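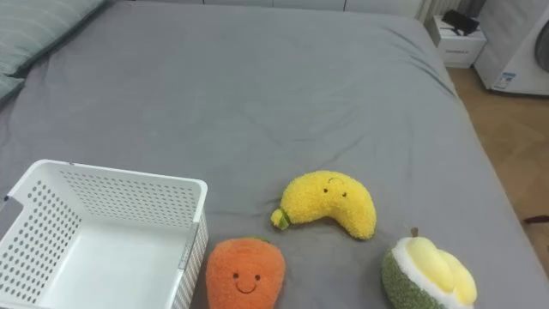
Soft toys and a storage basket on a bed with a gray sheet.

Sep 24, 2003
By Roswitha Kaufmann

Where do soft toys go at night? In many homes they end up on the bed, under the bed, or behind the bed where only the dust can find them. A basket gives them a place to live.

Look at the white basket. Its walls are full of small oval holes. The holes are there in the mold when the basket is made, so no one has to drill them. A mold is a hollow shape. Hot, melted plastic is pushed into it, and when the plastic cools it gets hard and keeps the shape.

Holes in a basket do several jobs. They save plastic, which makes the basket lighter to carry. They let air move in and out. If you put away a toy that is a little damp, the air helps it dry. A damp toy shut in a box with a tight lid can start to smell musty.

The basket has a bigger opening near the top of one side, too. This is a handle. You put your fingers through it and lift. The edge around the top of the basket is raised. A thin sheet of plastic bends easily, but a thick or folded edge does not. You can test this with paper. Hold a sheet of paper by one end and it flops down. Now fold up the two long sides and hold it again. It stays much straighter.

What is a plush toy?

The yellow banana is a plush toy. Plush is a kind of cloth with a soft, fuzzy side. The fuzz is called the pile. Velvet has a pile too, but the pile on plush is usually longer, so your fingers sink into it.

To make a plush toy, a worker cuts flat pieces of cloth and sews them together inside out. A gap is left in the seam. The toy is turned right side out through the gap, stuffing is pushed in, and the gap is sewn shut. The stuffing in most plush toys is polyester fiber, a kind of plastic spun into very thin threads. The threads are crinkly and trap a lot of air. When you squeeze the toy, air goes out. When you let go, the threads spring back and air comes in again.

How does a flat piece of cloth turn into a curved banana? The pieces are cut with curved edges. The outside of the bend needs more cloth than the inside. A ball shape, like the round orange toy, is often made from several pieces that are wide in the middle and pointed at both ends, like the peel on a slice of orange.

Both of these toys have faces. The face on a toy for a very young child is often sewn on with thread. Hard button eyes can come off, and a baby might swallow one.

Putting toys away

Vinzenz Frei teaches first grade, and his class has a song for cleanup time. It has five verses. Most days the floor is clear before the last one.

You can try this at home:

Put the basket on the bed or on the floor, close to the toys.
Put the biggest toys in first.
Fit the small ones into the spaces that are left.
Stop when the basket is full to the rim. Toys piled higher than that roll off when you pick it up.

A curved toy like a banana leaves odd spaces around it. Try turning it so that it follows the side of the basket. Soft toys can be pressed down a little, and they will puff up again later.

Words to know

Mold: a hollow shape used for making things
Pile: the soft, fuzzy side of a cloth
Polyester: a plastic that can be spun into thread
Seam: the line where two pieces of cloth are sewn together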